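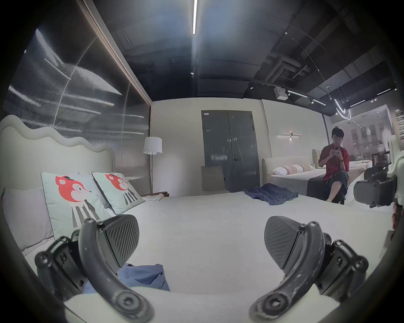 Folding on the bed is the only way it gets done in a small apartment, according to Hammad Mohmand, who wrote to Grukberg after a first visit to the bedroom floor in Kakbridge. A table is never free, and the couch is too narrow for a shirt with its sleeves out.

Comments like that one are behind the new Fold and Put Away sessions, which open at the Grukberg showroom in Kakbridge in September. The sessions take place in the bedroom display and deal with one household job: getting clean clothes off the bed and into the closet before bedtime.

The display is built around the Stusedora, a wide upholstered bed with a tall headboard in a pale fabric. The top edge of the headboard is shaped in waves. The bed is made up with a smooth fitted cover and no comforter, so there is a flat surface to work on. The cushions against the headboard are pale green, with a cartoon face and black and white stripes, and they stay in place during the sessions. Customers have asked for them by name. They belong to the Satti range and are sold singly.

Each session lasts 2 hours. Visitors start with plain items in blue and navy, one piece at a time. Staff show how to lay a piece out flat on the cover, smooth it from the middle toward the edges, bring in the sides and fold up from the hem. Larger pieces are worked from the far side of the bed, where there is more room to spread them. Anyone who already has a method is welcome to use it.

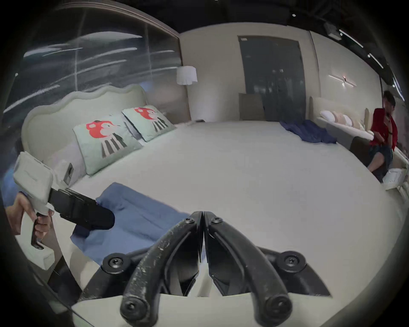 Do visitors need to bring their own laundry?
Clothes are supplied, but a bag of your own shirts or towels can be brought along as long as everything is clean and dry.

Places are limited to 11 per session. There is no charge and nothing has to be bought. Bookings can be made at the service desk in the Kakbridge store or by phone during opening hours. Shoes may be left on, but please keep them off the bed.

Grukberg chose the bedroom floor over the laundry department after reading 400 customer cards filled in at the store last spring. The most common request was for help with clothes that pile up on the bed. Storage boxes came second, followed by ironing.

The Kakbridge store has 3097 square feet of bedroom displays. All of them stay open to shoppers while the sessions are running, and the Stusedora can still be tried before and after each one. The bed comes in two widths. The headboard can be ordered separately for customers who want to keep the mattress they have.
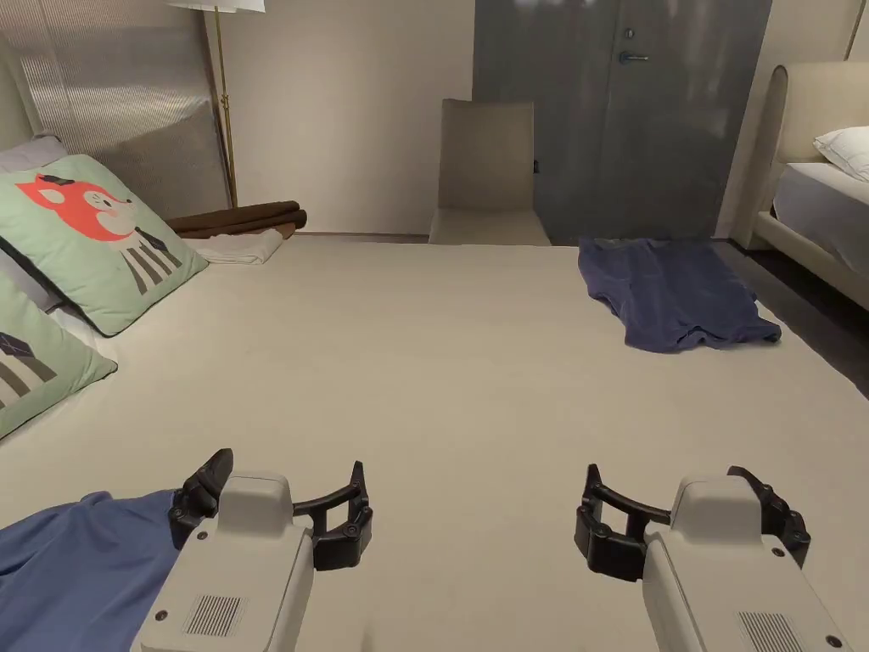
One reader of the store newsletter replied that the sheet matters more than the folding method, and that a loose one moves with the shirt every time. Grukberg agrees, and a short part on fitting a sheet tightly has been added to the start of the session.

A printed card with the folding steps will be available at the service desk, including for people who can't attend. Further sessions on closets and dresser drawers are planned for the same floor, and times will be posted at the store entrance.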